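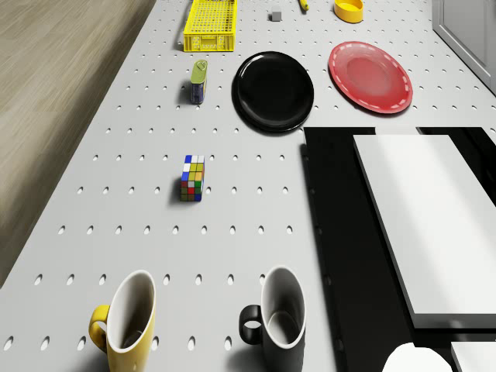

*Simulierter Arbeitstisch mit Lochplatte, Korb, Geschirr und Zauberwürfel*

Der **Hornix-Wettbewerb** ist ein studentischer Programmierwettbewerb auf dem Gebiet der Robotik, bei dem Teams Steuerprogramme für das Greifen und Umräumen von Haushaltsgegenständen entwickeln. Er wird in zwei Stufen ausgetragen, zunächst in einer Simulation und anschließend an einem realen Arbeitsplatz. Der Name geht auf die Simulationsumgebung Hornix zurück, die ursprünglich für ein Praktikum an der Hochschule Hultell geschrieben wurde.

## Geschichte

Die Informatikerin Birthe Thoroddsen bot an der Hochschule Hultell zunächst ein Wahlpraktikum zur Manipulation mit Roboterarmen an. Für die Teilnehmenden stand nur ein einziger Arm zur Verfügung, sodass die meisten Übungen in die Simulation verlegt wurden. Aus der Abschlussaufgabe des Praktikums, dem Abräumen eines Tisches nach schriftlicher Anweisung, entstand der spätere Wettbewerb. Seit der zweiten Austragung können auch Gruppen anderer Hochschulen teilnehmen. Die Endrunde findet jeweils im Juli statt.

Die Simulationsumgebung wird von einer studentischen Arbeitsgruppe gepflegt. Eine ältere Fassung namens *Buveretti* verwendete einen glatten Tisch ohne Lochraster und wird nur noch in der Lehre eingesetzt.

## Arbeitsplatz und Gegenstände

Grundlage der ersten Stufe ist ein gerenderter Tisch mit weißer Lochplatte. Zum Bestand der Szenen gehören unter anderem ein gelber Gitterkorb, eine gelbe Schüssel, ein schwarzer und ein roter Teller, eine Dose mit olivgrünem Deckel, ein Zauberwürfel sowie je eine gelbe und eine schwarze Tasse. Lage und Ausrichtung der Gegenstände werden vor jedem Durchlauf neu bestimmt. Die Teams erhalten Kamerabilder und die Gelenkstellungen des Arms, jedoch keine Koordinaten der Objekte.

Die Teller gelten unter den Teilnehmenden als schwierig, weil sie flach aufliegen und am Rand gefasst werden müssen. Bei den Tassen ist sowohl der Griff am Henkel als auch der Griff über den Rand zulässig.

## Ablauf

### Simulationsstufe

Ein Team besteht aus höchstens 5 Studierenden. Zur Vorbereitung wird ein Datensatz mit 2000 aufgezeichneten Bewegungsabläufen ausgegeben, dessen Verwendung freigestellt ist. Eigene Aufzeichnungen dürfen ergänzt werden, müssen aber nach Abschluss der Stufe den übrigen Teams zugänglich gemacht werden.

Die Bewertung erfolgt in 200 Durchläufen mit Anordnungen, die den Teams vorher nicht bekannt sind. Jeder Durchlauf beginnt mit einer Anweisung in Textform, etwa »Lege den Würfel in den Korb« oder »Stelle die schwarze Tasse auf den roten Teller«. Ein Durchlauf zählt als bestanden, wenn der Gegenstand am Ziel liegt und der Greifer ihn losgelassen hat. Heruntergefallene Gegenstände führen zum Abbruch des Durchlaufs.

### Endrunde

Die 5 besten Teams treten in der Endrunde mit demselben Programm am realen Arm an. Zwischen beiden Stufen dürfen Kameraparameter und Greifkraft angepasst werden, die übrige Steuerung bleibt unverändert. Bei Punktgleichheit entscheidet die kürzere Gesamtzeit.

## Auszeichnungen

Das erstplatzierte Team erhält den Hornix-Preis. Daneben wird der Osman-Preis für die beste Dokumentation vergeben, über den die teilnehmenden Teams selbst abstimmen. Er kann auch an Gruppen gehen, die die Endrunde nicht erreicht haben.

## Siehe auch

- Robotergreifer
- Bewegungsplanung
- Maschinelles Sehen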